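Gray patch on a white tabletop won't come off. Is the finish ruined?
Posted in Cleaning & Surfaces, 602 views

Plolberg
I've got a smooth matte white table we use for snacks and it has picked up marks I can't shift. Dish soap does nothing. A cleaner from the store that promised "like new in 3 minutes" did nothing either, and I'm not surprised. Two pictures, same table:

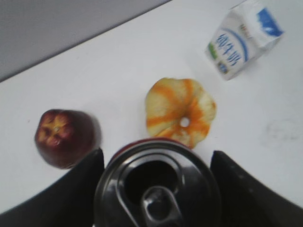
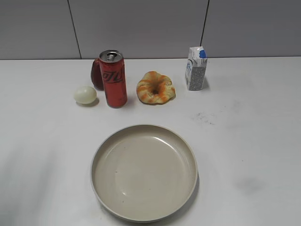

My question is whether a mark like this sits on top of the finish or has gone into it. I've read 8 different cures by now and most of them sound like somebody's grandmother made them up. The worst spot is the dark smudgy patch with the specks, on the milk carton's side of the table, between the carton and us in the view with the plate. There's also a fainter gray stain to the right of the plate. Neither has any color to it, so I doubt it's the fruit or the soda. My brother-in-law says toothpaste. I don't believe him, but I'll listen if anyone has tried it on a matte top.

Greretti
Baking soda and vinegar. Works on everything.

Wickramasinghe
It does not work on everything. Mixed together they mostly cancel out and you're wiping with salty water.

Drag a fingernail over the patch, lightly. If you feel anything raised, it's sitting on top, and a damp melamine sponge may lift it. Don't lean on it. Those sponges are a very fine abrasive and they can leave a shiny spot on matte, which you'll hate more than the stain. Same goes for toothpaste. Try it underneath or on a back corner first.

Gray with no color makes me think metal rub, from pan bottoms or cans dragged across. Can't prove that from a photo and neither can anybody else here. If it is metal, a soft cream cleanser does better than soap. I paid 29 dollars for a "tabletop restorer" once and it was wax.

Junasard
What is the top made of? Laminate and paint are two different answers. If it's paint I'd leave it alone and buy a tablecloth.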